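Ticket 218: Low water pressure at bathroom basin, hot side only
Status: Open, waiting for part
Product: Koech widespread basin set, three pieces
Opened: 31 May 2021

First message

Hello support team,

I am writing about the Koech basin set which I bought through the Kikstead shop in March. English is my second language, so please ask me if some part is not clear.

The cold side works very well. The hot side had good flow for the first weeks, then it became weaker little by little, and now it is a thin stream. To fill the basin with hot water I need to wait much longer than before. The kitchen tap and the shower are on the same hot water heater and they have no problem, so I believe the heater is not guilty.

What I tried already:

Opened the stop valve under the basin fully. It was open before also.
Unscrewed the aerator and washed it in vinegar overnight. There was a little white scale. No change after.
Ran the tap without the aerator. The hot side was still weak, the cold side was strong. 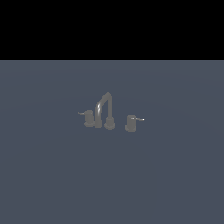

Our house is from the time when galvanised pipe was common, but the previous owner changed most of it to copper. I do not know if the last piece behind the bathroom wall was changed also. The plumber who installed the set did not mention it, and I did not think to ask him. We live in Grarnstead, where the water is quite hard, and every kettle in the town has a white bottom.

Please tell me if I should take out the hot cartridge, and if this will affect the warranty. I would prefer to do it by myself if it is allowed.

Reply from Kikstead support

Thank you for the clear list. Taking out the cartridge does not affect the warranty if no sealed part is cut or drilled. Before you do it, please test the flexible hose. Close the hot stop valve, disconnect the hose from the valve body, put the free end in a bucket and open the stop valve slowly. If the flow into the bucket is strong, the fault is in the valve body or cartridge. If it is weak, the fault is in the hose, the stop valve or the pipe.

Second message

I did the bucket test this morning. The bucket holds nine litres. The hot hose filled it in 30 seconds, and the cold hose took the same time when I tested it for comparison. So I understand that the water arrives correctly and is stopped somewhere inside the set.

Then I closed both stop valves and removed the hot handle. The small screw was very tight and I used penetrating oil from Bunditz, only a few drops, and waited one hour. The cartridge came out with a normal spanner. Inside the small screen there was grey sand and some flakes of rust, so maybe there is still old pipe in the wall after all.
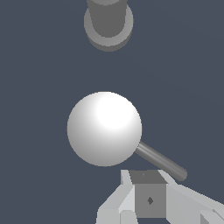

I rinsed the screen under the garden tap and brushed it with an old toothbrush. Most of the dirt went away, but one corner of the screen is torn and I am afraid the sand went past it. A similar tear would be easier to find on a bigger part, for example a flange like the wide ring around the shaft in my second picture, but the cartridge screen is smaller than my fingernail and I needed a magnifying glass. After I put everything back, the hot flow was better, I would say half of the cold one. The handle now feels rough when I turn it, as if there is sand between the discs.

Reply from Kikstead support

The rough feeling means that the ceramic discs are probably scratched. We will send a new hot cartridge and 2 spare screens without charge. Please flush the hot line into the bucket for some minutes before you fit the new cartridge. Do not put grease on the discs, only a thin film of silicone grease on the outer O-ring.

Third message

Thank you, this is very kind. I flushed the line today and the first litre was brown, then it became clear. I have closed the hot stop valve for now and we use only cold in that basin.

One more question. Would a small filter before the stop valve be a good idea? The shop here sells one with a mesh of 1000 microns, but I am worried that it is too coarse for this kind of sand. If you recommend a finer one, please write the size in the ticket and I will order it, so that I can fit it on the same day as the cartridge.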